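Moved from Kestport to Ninton in August with 2 suitcases and no car. A few notes for anyone doing the same.

The 13 bus is the one you want. It goes past the station and the big Sabbagh supermarket.

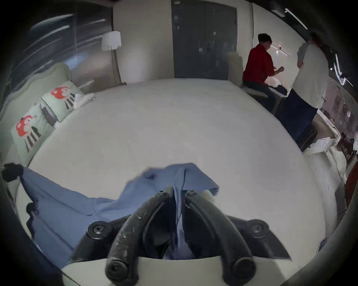
How long did it take to find a flat? Five weeks, and I only got it by ringing the agent at 9am the day it was listed.

Rent is £100 a month less than I paid in Kestport. Council tax is higher, so check the band before you sign.

Pack work shirts last so they come out first. I started on the Erkmont site the next morning.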